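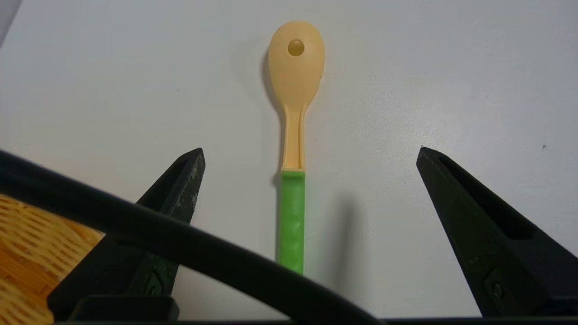 The spoon with the green handle. It started all this.

1/ Today I want to write about one small spoon and the white table where I keep too many things. I am cleaning my kitchen stuff before the new year and I promised Li-hua Kuo that I will post the progress. 

2/ The spoon is plastic, cream color head, green handle like a young leaf. There is a round hole in the head. I don't remember where I bought it. Maybe it came together with the bowl from Plovine, the shop near my old bus stop, which closed in May.

3/ My rule for this week: every thing must have a home. If I cannot say in one sentence where it lives, it goes to the give-away box. Li-hua taught me this rule. She is much more strict than me, she gave away her rice cooker.

4/ I put only a few things on the table at one time. Before, I was taking out the whole drawer, and after ten minutes I was tired and I pushed everything back in. With a few things I can think.
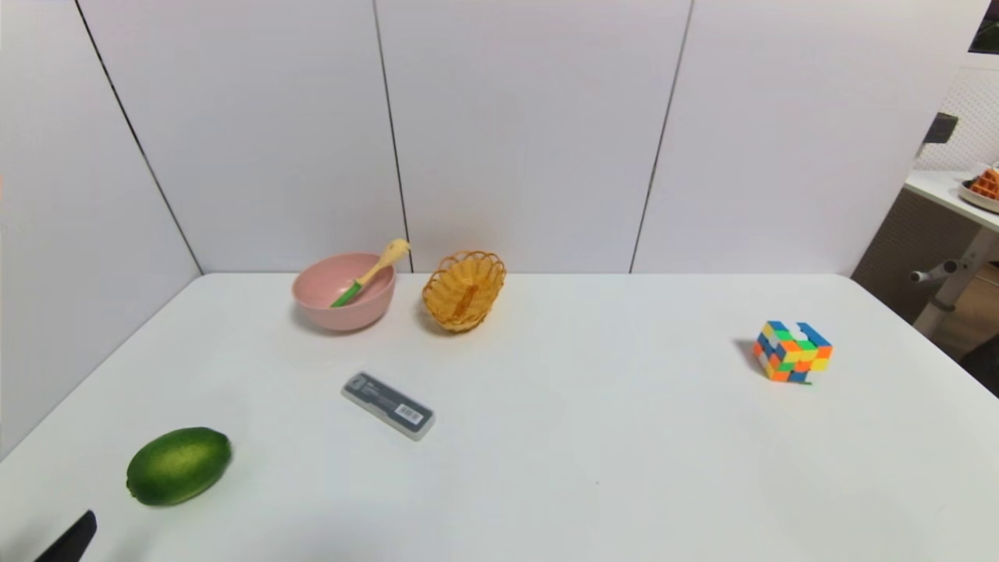 5/ The bowl is easy. It is pink, it is light, I use it for mixing eggs and for washing grapes. Its home is the low shelf, on the right side. I wrote "low shelf, right" on paper and I taped the paper inside the cabinet door. Please don't laugh, it works for me.

6/ The basket is more difficult. I like it very much, it is woven and yellow like honey, and the edge is pretty. But it is shallow and not big, so what can live in it? I tried garlic. The dry skin of the garlic goes everywhere. I tried tea bags and they fell out when I pulled the basket from the shelf.

7/ Somebody in the comments under my last thread told me to put clothespins in it. Thank you, but my clothespins have a home already and they are happy.

8/ For now the basket is for fruit that must be eaten soon. This means limes. I buy limes every time I go to the market because the lady gives a good price, and then I forget them, and I find them later hard like a stone. If they are in the basket, I will see them. This is the hope.

9/ About the flat case with the bar code sticker. I kept it because "it is a good case." You know this sentence, I think. My mother says it about every cookie tin. I have about 14 good cases in this apartment and I am using two of them.

10/ Tin-yau Tu asked me yesterday why I don't throw all of it away in one evening. He moved three times in five years and he is very brave with the trash. I told him that I need to hold each thing for a moment. He said okay, then hold it faster.

11/ Back to the spoon. I had it in the drawer with the big metal spoons, and it always went to the bottom. So I was looking for it, and the eggs were waiting. Yesterday I had an idea which is so simple that I am a little ashamed: the spoon can live in the bowl. I always use them together!
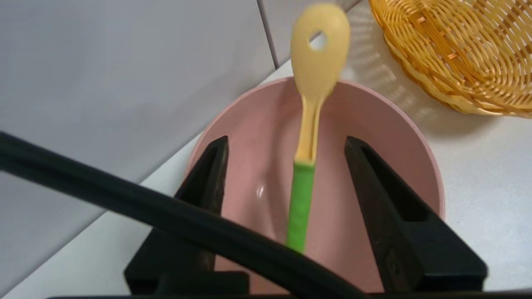
12/ The problem I found is height. My low shelf is low, as I said, and a spoon standing up is tall. If it leans on the side of the bowl it should be okay. I will measure tomorrow. If it does not fit, I will move the shelf one hole up, and then the soup pot must go to another place, and then I have a new problem.

13/ Many of you ask about the shelf. It is the white one from Stalov, I paid 520 for it with the delivery. The screws were not so good and I changed them. I don't regret it but I would not buy the second one.

14/ What is decided until now:
bowl: low shelf, right
basket: on the counter, for limes
spoon: in the bowl, if the shelf allows
case: still thinking

15/ I know that "still thinking" is not a home. Li-hua already wrote me a message with only a question mark. Maybe I will use the case for the small papers, the receipts and the guarantee cards. If I don't put anything in it until the weekend, it goes to the box.
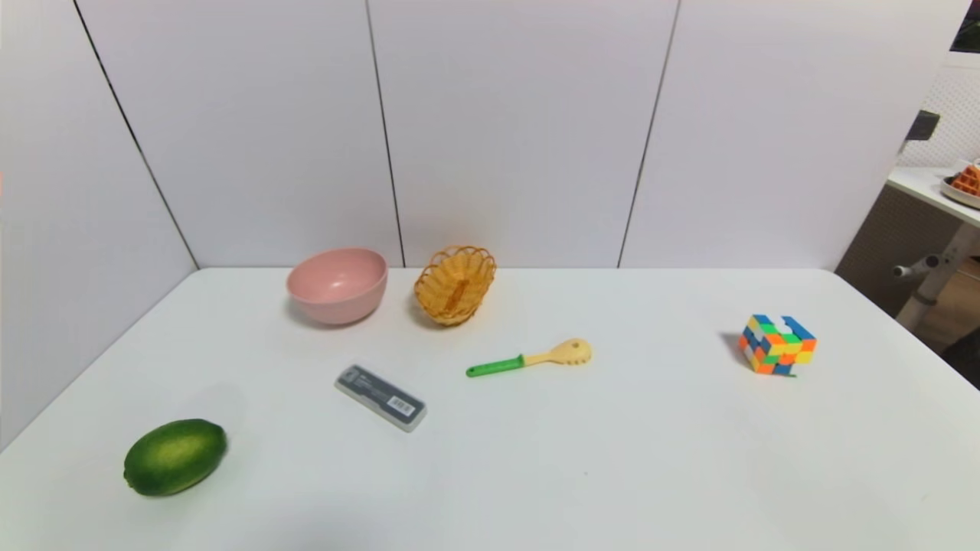
Bowl, basket, spoon, case, lime. Case still without home.

16/ Next I do the drawer with the lids. I am afraid of this drawer. If you have a good way to keep lids from sliding, please write it to me, but nothing that I have to drill.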